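Home | Courses | Handouts | Contact

Reading Stone: Notes for Week 2
Introduction to Earth Materials, evening section
Instructor: Debora Caputo

Welcome back, everyone, and thank you for the good questions last time. Several of you asked me to slow down on metamorphic rocks, so I've rewritten this handout with more room in it. Please read it before class, with a pencil if you can.

Let's begin with limestone, because marble begins there too. Limestone is mostly calcite, and much of it started as shells, skeletons and limy mud on the floor of a shallow sea. Bury it deep enough, or put it next to a body of hot magma, and the calcite grains begin to regrow. They stay solid the whole time (this trips people up every year!), but they change shape and lock together until the old shells and layers are mostly gone. A very pure limestone gives you a white marble, and everything else depends on what was mixed in.
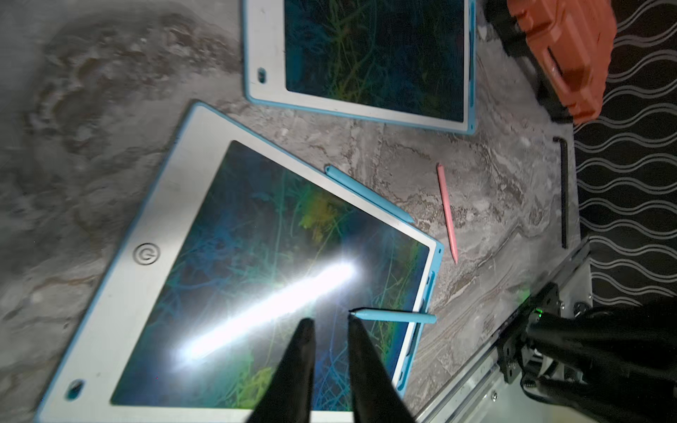 Impurities are where the fun is, and I could happily spend the whole term on them. Clay in the original mud can turn into mica or other silicates, carbon from old plant and animal matter gives grays, and iron oxides give you rusts, tans and browns. Now, a marble pattern on a tabletop may be real stone or a good copy, and a pattern alone won't settle it, but it's fine for practicing the words. Brown and cream veins curving across a gray ground, like the ones by the writing tablets, would be called "veining," and a patch of brown and charcoal with pale flecks would be "mottling." Use those two words in your lab notes and keep them separate, please.

Veins usually come later than the rock around them. Stone cracks, fluid moves through the crack, and minerals are left behind on the walls until the gap closes up. If one vein cuts straight across another, the one doing the cutting is younger. Taras Pasichnyk asked whether a vein can bend, and yes, it can, if the rock was squeezed after the vein formed, or if the crack was crooked to begin with. 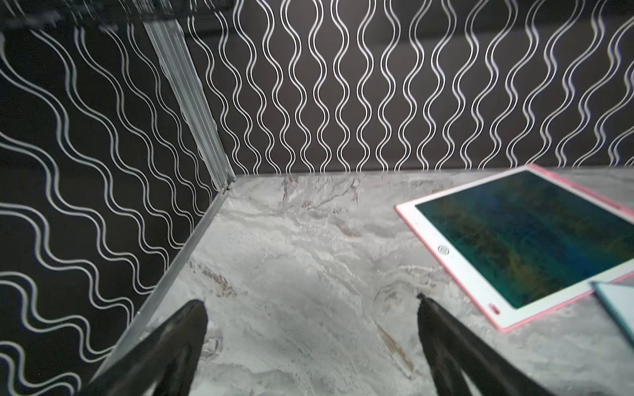

Fig. 2. Cloudy light gray and white with darker gray veining and thin streaks of brown and tan.

A word about the acid test. A drop of dilute hydrochloric acid fizzes readily on calcite marble, and only weakly on dolomite marble unless you powder it first. Goggles on, one drop, wipe it up. Please don't try it on the kitchen counter at home, as it will etch a real one and your family will remember my name.

For next time:
Read pages 14 to 22 in the Jakcombe reader.
Sketch one veined surface and mark which veins look younger.
Alina Bratu has the hand lenses if you missed getting one.

Comments (2) | Share
Contact the instructor | Back to top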